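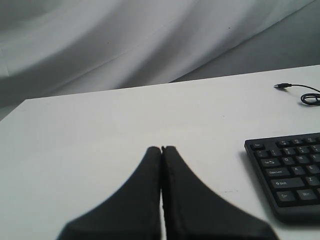
Lime mortar, Nartey garden wall: sand moisture and batching
June 9, 2026

Continues from the sieve notes. The repointing mix for the Nartey wall has been batched by bucket up to now, and the trial panels do not match each other. Same putty, same sand on paper, different stiffness off the trowel and different color after the first set. Lamisi Gyamfi suspects the sand is arriving damp and being measured as if dry. I agree it is the first thing to rule out.

Materials on hand
Sand A: Prernbridge pit, sharp, washed. Brown-yellow, wide grading, little that passes the finest sieve. Bags stored on the pallet by the door.
Sand B: Jodumberg pit, softer, noticeably more fines. Bought for color only. Leaves a film on the hand when rubbed wet.
Putty: one tub, matured, water standing on top. Poured off before weighing and poured back after.
Mixer: the Curent paddle mixer, low speed only. The high setting throws putty up the side of the tub and leaves it there.
Water: tap.

Moisture check, sand A
Took a sample from the middle of an opened bag after turning the bag over on a board. Damp mass 2,188 g. Dried in the oven in shallow trays, stirred, weighed, returned, weighed again until two readings agreed. Dry mass 2,000 g.

Water 188 g, or 9.4 percent of dry mass. That is a good deal wetter than the bag feels. Sand at this moisture bulks badly, and a bucket of it struck off level holds much less sand than a bucket of dry. A mix batched by volume from this bag is lime-rich, which fits the shrinkage cracks in the second trial panel.

The top of the bag was visibly paler than the middle, so a scoop off the top would have read low. Sample from the middle every time. The earlier moisture figure in the front of this book was taken off the top and I have struck it out.

Sand B not dried yet. It clumps in the fist and holds the shape when the hand opens, so it is not dry either. Do not use it until it has been through the oven.

Batch 1
Sand A, damp, 2,188 g (2,000 g dry equivalent)
Putty, drained, 900 g
Added water: none

Putty went into the tub first and was knocked up alone until it loosened. Sand added in four lots. Mixed 15 minutes with two stops to scrape down. For the first third of that time it looked far too dry and the temptation was to add water. It came together without any. Korkor Abubakari held the tub and timed it.

Result: fat, sticks to an upturned trowel, leaves the trowel clean when pushed off with a second blade. Slightly stiff for a deep joint, right for a face joint. No free water on the surface after standing under a damp cloth.

Batch 2
Sand A, oven-dried, 2,000 g
Putty, drained, 900 g
Added water: 188 g

Should be the same mortar by arithmetic. It was not quite. It loosened sooner, looked wetter at the halfway stop, and then stiffened on standing. My reading is that the dried grains were still taking up water after mixing ended. Remixed briefly and it came back to something close to batch 1, though still a little harsher under the trowel.

Conclusion for site use: drying the sand is for finding the number only. Batch with damp sand by weight and correct for the moisture. Do not dry the whole lot and add the water back.

Batch 3
As batch 1, with one fifth of the sand swapped for B, undried, by eye. Lamisi wanted to see the color before we committed oven time. Recorded as a color sample and nothing else. The mix was sticky and the fines show: it drags, and the trowel leaves a shine. Color is warmer and nearer to the old joint on the sheltered side of the wall. Will need to be repeated properly if the color is accepted.
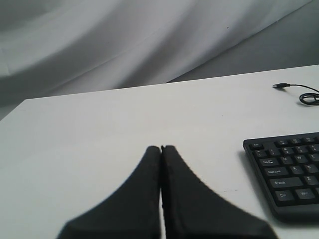
White table with gray cloth behind, keyboard at the right edge.

Test panels
Three panels, one per batch, each made from old bricks laid dry on a board with spacers to give the joint width of the wall. Bricks soaked and then left until the surface shine went off. Joints raked to even depth, brushed out and misted.

Filled in two passes. First pass pressed to the back with the narrow iron. Second pass brought slightly proud and left. Beaten back with a stiff bristle brush once a thumbnail marked the surface but a thumb did not. Batch 2 reached that point first, batch 1 next, batch 3 well behind.

Panel 1: filled cleanly. One void at the lower left perpend where I did not press hard enough, filled and marked with pencil on the brick.
Panel 2: slight crumbling at the arris of two joints while beating. May be the mortar or may be that the brush was started late. Not conclusive.
Panel 3: no crumbling, but smeared the brick faces. Sponging the smear off took fines out of the joint surface and left it streaked.

All panels are under damp burlap with plastic over that, off the floor, out of the draft. The plastic must not touch the joints. Last time it did and left pale patches that we first took for a fault in the lime.

Color
Wet color is no guide. Compared a dried crumb from the old wall with the dried remains of the earlier trial, both broken to show a fresh face. The old mortar has coarser white lumps in it, unmixed lime most likely, and a scatter of dark grains that neither of our sands has. The overall tone of A alone is too yellow and too even. A with some B is nearer. The dark grains might be ash or coal dust from the original lime burning, and I would not try to imitate them until someone has looked at a crumb under magnification.

Washed a small crumb of the old mortar in dilute acid, in the sink area with the window open, goggles and gloves on. Strong fizzing, then a residue of sand with a thin gray silt over it. The sand grains are more rounded than A. Filtered, rinsed and left on the paper to dry. The residue cannot tell us about any shell or limestone in the original aggregate, as the acid takes that too. Noted here so that the grading curve is not read as if it were complete.

Bucket equivalents
The masons will not weigh every batch on the scaffold and it is no use writing a method that assumes they will. Proposal agreed with Korkor:

1. Weigh one level bucket of damp sand and one level bucket of drained putty at the start of each working day.
2. Read the moisture from a small sample dried on the hot plate, stirred, spread thin.
3. Work out the dry sand in the bucket and write the day's count on the board in chalk.
4. Repeat if a new bag or a new delivery is opened, or if it rains on the pile.

Putty must be drained the same way each time. Tipping the tub and scraping with a float gives a stiffer putty than ladling, and the difference in weight for a level bucket is easy to see on the scale. Use the float.

Sand should be covered. The present sheet is too small and funnels rain into one corner of the pile.

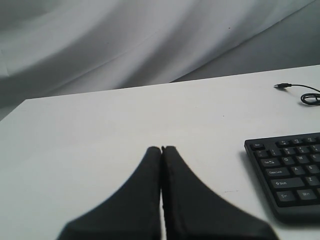 Table and backdrop, back left corner of the tabletop.

Equipment notes
Bench scale drifts when the mixer runs on the same bench. Move the mixer to the floor or weigh with it off. All masses above were taken with it off.
Oven door seal is hard along the bottom. It holds temperature but takes longer to recover after opening. Stir all trays in one opening.
Two of the drying trays have rust starting at the folds. Keep them for moisture checks only, out of any color work.
Sieve stack: the finest mesh has a dent near the rim. No tear found when held to the light. Brush from underneath only.
Narrow pointing iron needs its tip dressed. It is leaving a line along the top of the joint.

Corrections to earlier pages
The trial panel ratios given as "by volume, dry" were not dry. Change to "by volume, as delivered, moisture unknown." The shrinkage comparison between the first and second panels should not be used.
The page headed Jodumberg sand describes it as washed. The delivery note does not say so, and the film on the hand suggests otherwise. Jar settlement test to be done: fill, shake with a pinch of salt, stand, measure the silt layer against the sand.

To do
Dry sand B and record moisture.
Jar test on both sands, same jar.
Repeat batch 3 by weight with the corrected figures.
Mist panels morning and evening, lightly. Initial the sheet on the wall.
Lamisi to cut a larger crumb from the wall behind the downpipe, where the joint has to come out in any case.
Korkor to ask the pit at Prernbridge whether the current stock is from the same face as the last delivery. The grading is close but the color of the fines is not.
Order burlap.

Panel 1, checked before locking up: surface firm, no cracks at the brick edge, a slight darkening along the bottom bed joint where water has run down under the cloth. Prop the board level.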